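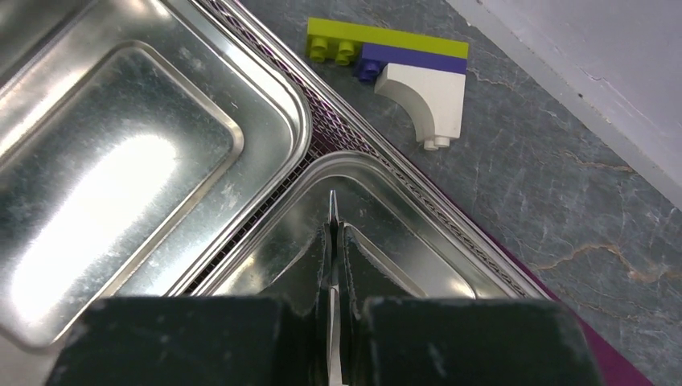 Two steel trays, waiting on the galley.

So the thing about working the last flight out of Cowie on a Tuesday is that everybody on it already wants to be somewhere else, me included. I'd been with Fadard for 3,218 days by then. I know because Kenna Morrison kept a tally in the crew room, hers and mine side by side, like prisoners do in cartoons.

We had 134 people on board and one of them was Jitendra Dwivedi, our chief pilot until that morning. He wasn't flying us. He was in 3C with a paper bag on his lap, wearing a sweater I'd never seen before (mustard, with elbow patches!), and I almost asked him for his boarding pass.

"You can say something," he told me when I came by with the water.

"I wasn't going to say anything."

"You've walked past me four times, Lilibeth."

Well, I had. The memo had come out at breakfast, a whole paragraph thanking him for his service and then two more paragraphs about the new booking system. Fandeo had bought the airline in January and they loved a memo. They'd already moved payroll, repainted half the tails and switched the cookies to a kind that turned to sand the minute you opened the wrapper. But Captain Dwivedi had hired nearly all of us. He'd sat in on my interview and asked what I'd do if a passenger cried, and I said I'd bring napkins and go away for a bit, and he wrote that down.

I went back to the galley and Kenna was doing the coffee.

"Is he mad?" she said.

"He's wearing mustard."

"My brother says they offered him a desk in Firumus and he told them where to put it." Her brother Ruairi loaded bags and heard everything first, usually wrong.

Then the interphone went, and it was Innes Niven up front, who'd been a captain for all of six weeks and still said "please" to the autopilot. He wanted to know if Jitendra was comfortable. I said he seemed okay. He wanted to know if Jitendra had noticed the climb, the bumpy bit, and had he made any kind of face.

"Innes, I was strapped in facing the other way."

"Right. Yes. Could you maybe look at him on the way down?"

I said I'd see what I could do.

It got rough over the hills, it always does, and I did my walk for seat belts before it got bad. Jitendra had his eyes closed. The paper bag had tipped over a little and I could see what was in it, a coffee mug and a framed photo and one of those plastic wing pins we give to kids.

"He's a bit left of where I'd be," he said, eyes still closed.

"Should I tell him that?"

"God, no."

I buckled in across from Kenna. She had her hands flat under her thighs like she does. We came down through the cloud and there were the lights of Firumus, all orange and wet, and the wind shoved us sideways once, hard, and somebody behind me said a word. And then the wheels were on the ground and rolling. I've had worse landings in a parked car.

I did lean out and look. He was nodding, very small nods, the way you do at a kid's recital.

The interphone was going before we'd even reached the gate.

"Well?" said Innes.

"He says you're left," I said.

There was a long pause. I could hear the taxi checklist rustling.

"How far left?"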